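Tuddale Community Kitchen -- second progress report to the Benel Fund
August 21, 2002

Hi Mabli,

You asked for something short and readable this time, so I'm leaving the spreadsheets for the attachment and just telling you how we're going.

The big news is that the Wednesday cooking classes are full. We planned for two groups and we're now running four, with 32 people enrolled across them and a waiting list on the back of the office door. Most are retired or living alone, and a fair few told us at sign-up they'd been getting by on toast and tinned soup. I was worried they'd drift off once the weather turned, but only two have dropped out and one of those moved to Vaughan to be near her daughter.

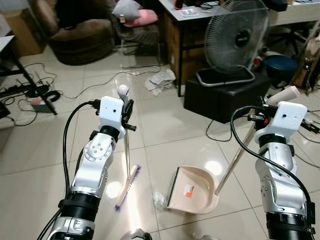 Long-handled brush on the floor tiles.

We changed the recipes quite a bit after the first month. I'd written them for a family of four, which was silly of me, and everybody went home with more lentil bake than they could face. They're all cut down to one or two serves now, with a note on what freezes well. The large-print version was the group's own idea and it's the one everybody takes -- I've stopped printing the other. The favourite so far is the barley and mushroom soup, and the least favourite by a long way is my fish pie.

Money next. We've spent $760 of the ingredients budget, a bit under what we expected to by now, mostly thanks to Nuselent letting us have their seconds at half price (bent carrots cook the same as straight ones!). I'd like to move some of what's left across to bus fares if you're happy with that. Three people from the far end of the valley pay more to get here than the meal would cost them.

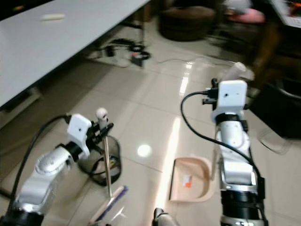 Class time has been harder to manage than the food. Each session is meant to run two hours, and at first we kept going over because the eating and the chatting pushed everything late. Now we sit down to eat at the halfway mark and finish with a proper clean-up, dishes first and floor last, and a long handle like the one on that purple-edged floor tool saves a lot of bending at our age. We've been out the door on time for six weeks in a row, and I'm a bit proud of that.
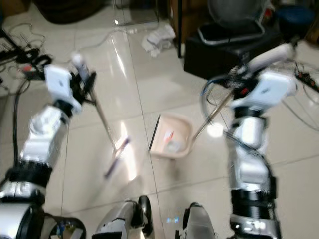 Will the classes keep going once the grant finishes in November?
We think so, on a smaller scale. Two of the four groups have said they'd chip in for ingredients each week, and that nearly covers them. The other two would need help with fares.

Still to do before the next report: finish the recipe booklet, sort out a second oven (ours runs hot on the left side) and get the food safety refresher booked. I'll send the booklet draft when it's typed up.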